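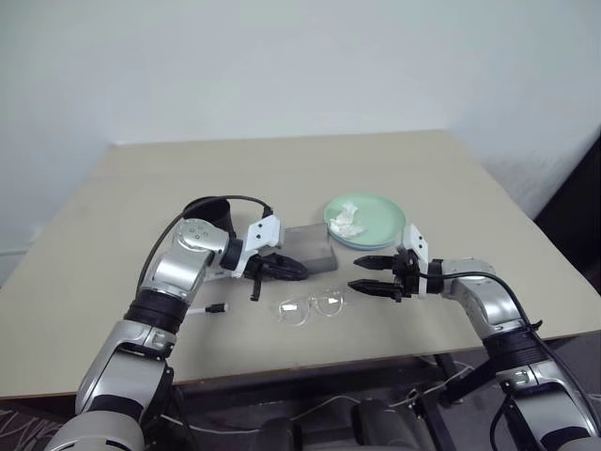 Keeping glasses on a table without wrecking them

misine_jar: My round clear-framed glasses vanish on a beige tabletop. I've sat an elbow on them twice since May – is a plastic box enough or do I need a proper case?

Cekholm18: Box is fine. Mine cost 8 bucks and I just drop them in.

yorath_g: Nope, sorry. Bare plastic scratches lenses. Line it with a cloth or buy a case!

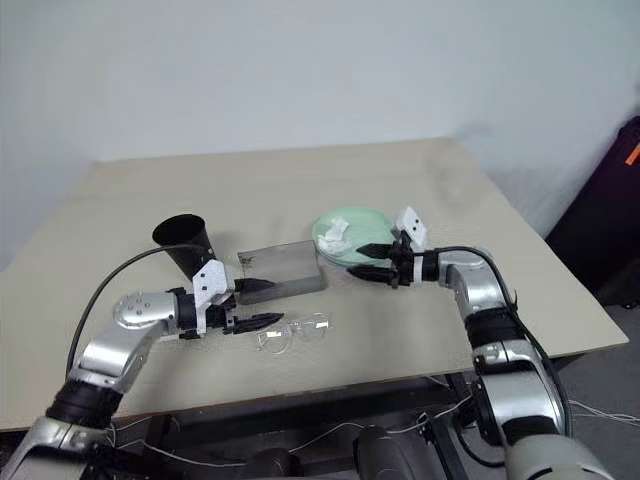
Photo: Ornella Sorrentino

misine_jar: See what I mean about the frames? Folded in front of the clear box they're nearly invisible.

Cekholm18: OK, fair, a clear box doesn't help you much. I'd stand them in a dark cup like that black one.

yorath_g: A cup is worse – one knock and they're on the floor. Mine were 200 dollars, so no thanks.

misine_jar: Going with box plus cloth for now.

Last updated: 08/09/2025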